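Ticket 257, Flostico (PC), ranked queue
Status: open, again

Since the May patch, ranked matches drop me at 22 minutes. Every time. My win is then logged as "abandoned" and I lose 9 points for the crime of being disconnected. Casual runs fine, which is nice for people who enjoy casual.

Tried so far: verified files, reinstalled, new network cable, router restart. Support suggested turning off the Wedstead overlay. I don't have the Wedstead overlay.
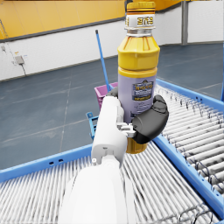 Second reply asked for a log, so I sent one. The last line before each drop reads "season token expired." I'm no engineer, but that seems like a place to look.

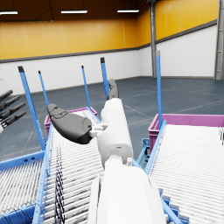

Update, 9 p.m.: switched servers from Yimer to Workasix and got the same drop. The token renews in casual and doesn't in ranked. The practice map has no trouble either; I left it running for an hour, fully connected, living my dream. Log attached again. Please don't close this one as "resolved by user," and I'd like the points back.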